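Notes de cours, séance 4 : récolter des démonstrations
Module Apprentissage par imitation, J. Bustamante
Version du 1 juillet 2018, pas relue, signalez les erreurs

Rappel de la séance 3. On avait une politique, une fonction de perte, et on supposait les données déjà là. Aujourd'hui : d'où elles viennent. Partie ingrate, et c'est pourtant là que passe la moitié du temps de projet.

1. Vocabulaire

Démonstration (ou épisode) : une suite de couples observation / action, du départ à l'arrêt. Un épisode = une tâche, une seule.
Observation : images + positions articulaires. Parfois les efforts, pas chez nous.
Action : la consigne envoyée, PAS la position mesurée au pas suivant. Erreur classique, vue dans trois rapports l'an dernier. Si vous enregistrez la position mesurée à la place de la consigne, vous perdez l'écart entre les deux, et cet écart porte la force de serrage.
Consigne de tâche : la phrase en langue naturelle attachée à l'épisode. Une par épisode, écrite avant, jamais corrigée après coup.

2. Trois façons de récolter

a) Téléopération. Quelqu'un pilote, le robot suit. Cher en heures humaines, mais mouvements naturels et rattrapages compris.
b) Guidage à la main. On attrape le bras et on le bouge. Bien pour un bras, pénible pour deux, et les mains de l'opérateur sont dans les images.
c) Génération scriptée en simulation. Pas cher, énorme volume, mouvements tous pareils. Méfiance.

Pour les TP : (a) en simulation, avec Tilo (notre banc, deux bras, deux mains à doigts). Le (c) sera vu en séance 6 si on a le temps.

3. Le jeu Lovine

Jeu du module, monté par les promos précédentes. 3672 épisodes après nettoyage. Tâches de cuisine, manipulation sur plan de travail, objets courants à transférer d'un récipient à un autre. Fichiers sur le serveur, dossier lovine, lecture seule (merci de ne pas recopier le tout dans votre espace perso, on a déjà saturé le disque en décembre).

Les épisodes durent environ 15 secondes. Au-delà c'est souvent que l'opérateur a hésité ; on garde quand même si la tâche est finie proprement.

Découpage : par scène et pas par épisode. Si la même disposition d'objets est à la fois en apprentissage et en test, votre score ne veut rien dire. Voir exercice 2.

4. Le point de vue embarqué

Dans Tilo la caméra est sur la tête du robot, elle regarde vers le bas. Les deux mains entrent dans le champ par les côtés, le plan de travail occupe le milieu. Image large complétée par des bandes noires en haut et en bas pour arriver au format carré du réseau. Ne pas les rogner au chargement, sinon les tailles ne collent plus avec les poids préentraînés.

Conséquence pratique : une main peut masquer l'objet au moment de la prise. Normal. Le réseau doit apprendre avec, donc on ne jette pas ces épisodes. 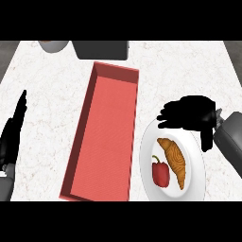
Combien de démonstrations faut-il pour une tâche nouvelle ?
Comptez 65 épisodes réussis pour un premier essai en TP, puis regardez où la politique échoue et récoltez de ce côté-là avant d'augmenter le volume partout.

5. Varier, mais quoi

Ce qu'on fait varier d'un épisode à l'autre :
- la position et l'orientation des récipients
- l'objet à saisir et ses voisins
- les objets qui ne servent à rien pour la tâche (distracteurs), au fond du plan
- la texture du plan de travail
- la pose de départ des mains, un peu

Ce qu'on ne touche pas : la caméra, la fréquence d'enregistrement, la définition du succès.

Cas type : une assiette avec un poivron et un croissant, un bac à côté. Si dans tous vos épisodes on prend le poivron, la politique ignore la phrase et prend le poivron, quoi qu'on lui dise. Il faut les deux consignes sur la même disposition, en nombre comparable. C'est le seul moyen de forcer le réseau à lire la consigne.

Pareil pour le bac. Toujours parallèle au bord => la politique apprend une trajectoire fixe. Mettez-le de travers.

6. Quand arrêter un épisode

Succès : objet posé dans le récipient cible, main ouverte, main dégagée. Les trois. Si on coupe dès que l'objet touche le fond, la politique n'apprend jamais à lâcher et reste plantée main fermée au dessus du bac. Groupe Gachanja l'an passé : tout à refaire pour ça.

Échec : objet tombé du plan, collision entre les deux bras, temps dépassé. On enregistre quand même, étiquette echec, dossier séparé. Utile plus tard pour entraîner un détecteur.

Rattrapage : l'opérateur rate la prise, recommence, réussit. A GARDER. Ce sont les épisodes les plus précieux, ils montrent comment revenir d'un mauvais état. Ne pas les couper pour faire joli.

7. Erreur cumulée (à relier à la séance 3)

La politique se trompe un peu, arrive dans un état jamais vu, se trompe davantage, etc. Avec un épisode de T pas et une erreur e par pas, le coût total peut croître en T² et plus en T. Démo au tableau, je ne la retape pas ici.

Remèdes :
- rattrapages dans les données (cf. 6)
- bruit injecté sur la commande pendant la récolte, l'opérateur compense
- récolte itérée : on laisse tourner la politique, l'humain étiquette ce qu'il aurait fallu faire
- prédire des blocs d'actions, moins de décisions donc moins d'occasions de dériver

8. Contrôle qualité

Avant de lancer un entraînement, toujours :
1. Rejouer dix épisodes au hasard en boucle ouverte dans le simulateur. Si ça ne refait pas la tâche, le décalage temporel image / action est faux.
2. Tracer les consignes articulaires. Des paliers = images perdues.
3. Relire les phrases. « mets le pouvron dans le bac » existe dans Lovine, au moins une fois.
4. Vérifier gauche / droite. La main droite doit être à droite dans l'image. Un miroir appliqué aux images sans l'être aux actions, ça donne une perte correcte et un robot inutilisable.

9. Exercices pour la prochaine fois

Ex. 1. Récolter vos épisodes sur une tâche au choix de la liste Coltbridge (feuille jointe). Rendre les données + une page sur ce que vous avez fait varier.

Ex. 2. Entraîner deux fois la politique de base, découpage par épisode puis par scène. Comparer. Commenter l'écart en cinq lignes max.

Ex. 3. Couper les 800 dernières millisecondes de chaque épisode, réentraîner. Que fait la main à la fin ? Expliquer avec la section 6.

Ex. 4 (facultatif). Proposer un critère automatique pour repérer les rattrapages à partir des seules consignes de la main. Pas besoin de coder.

Rendu par binôme, archive unique, noms des deux dans le fichier. Créneaux sur le banc à réserver sur la feuille à l'entrée de la salle de TP. Les questions par mail, objet [imitation], sinon je les perd.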